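# Taking a group to a robot open day — is it worth it, and what should we ask?

I run a small evening club (mostly people who like mending things, a few who just like the biscuits) and we've been offered places at an open day at Asen in May. They do the sort of automation where a machine handles ordinary household stuff, so I'm told, and there's a demonstration, a talk and then a bit where visitors can try things. It would be 26 of us if everybody comes, in one minibus and two cars.

I've never been to one of these. My only experience is a trade show years ago where I stood behind a rope and watched an orange arm move a box from one side to the other for ten minutes. I don't want to drag everyone out for that again! So:

- Do you get near anything, or is it all slides?
- Is it any good for people with no technical background?
- What's worth asking? I'd like to turn up with a few decent questions.

Morning or afternoon slot, too, if anyone has a view. They've offered both.

**Edited to add:** the talk is by somebody from Plivico, if that means anything to anyone.

---

## Reply 1 (marked as helpful)

I went to one of theirs last spring and a different one at Nakamura the year before, so I can compare a bit. Short version, go, and take the morning slot. By three o'clock the people doing the demonstrating have said the same thing so many times that they start skipping bits, and the good bits are the ones they skip.

The Asen one starts with coffee and a safety talk, which is mostly about bags on the floor and not leaning on things. Then there's a film. You can be ten minutes late and miss the film and you won't have lost anything. After that they split you up, and with a group your size you'll be in two lots, so decide beforehand who's going with whom or you'll spend a quarter of an hour sorting it out in a corridor (we did).

The part I'd gone for was the handling work, and it was a lot more homely than I'd pictured. I'd been expecting a clean white bench and some metal blocks. What they care about is the stuff the rest of us have in the kitchen, and how you get hold of it.

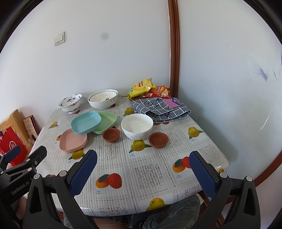 The thing I'd get your club to think about before they go is why crockery is so awkward. I'd never given it a moment's thought, and I've been washing up for fifty years. You pick a bowl up by the rim or you get your fingers under it, and you choose without noticing. Two jaws with textured pads haven't got that choice, so somebody has to work out where they go, how wide they open and from what angle. Then look at one bowl sitting inside another, like the two white ones there, and ask yourself how you'd lift only the inner one with a pair of salad tongs. Or the square trays, where the teal one is tilted on top of the green and the pink is partly underneath. I tried it at home with three saucers and the barbecue tongs and I can report that it's maddening. Do that with your lot the week before! It made the whole day make more sense to me than the film did.

Questions that got proper answers when I was there:

1. What does it do when it misses? (Ask this early. Every demonstrator I've met perks up at it.)
2. How many goes did that one task take? The chap on our stand said 162 for a single kind of cup, and then told us which ones had gone wrong and why, and I could have listened to him all day.
3. What can't it pick up at all?
4. Who decides what goes on the table?

Don't bother asking the price. You'll get a smile and a leaflet.

As for people with no background, my sister came and she can't set the oven clock. She asked more than I did. The only person in our party who was bored was a retired engineer who wanted to see motors, and there's not much of that — if you've got a couple like him, Nakamura would suit them better.

Two practical bits. The chairs run out, so anyone who can't stand for nearly 190 minutes should say so when you book, and they'll keep seats by. And the car park entrance is after the building, so your minibus driver will go past it and swear.

## Reply 2

plivico talk was ok when i saw it. bit long. sit near the back if you want to get to the sandwiches

## Reply 3

I'd disagree slightly with the first reply about the slot. We took the afternoon and it was much quieter, and because there was no group behind us they let us stay on and ask whatever we liked. Morning was packed, I gather — somebody at the desk said they'd had 101 through before lunch.

I'd also say check what "try things" means this year. Ours was one go each and a fair bit of queueing. Mine lasted under a minute and I dropped a cup, but I was pleased as punch all the same. If you're bringing a big group, ring up and ask if they'll put a second table out. Stundex did when we asked them, so it can't hurt.

Oh, and take a jumper. The hall is freezing, even in May.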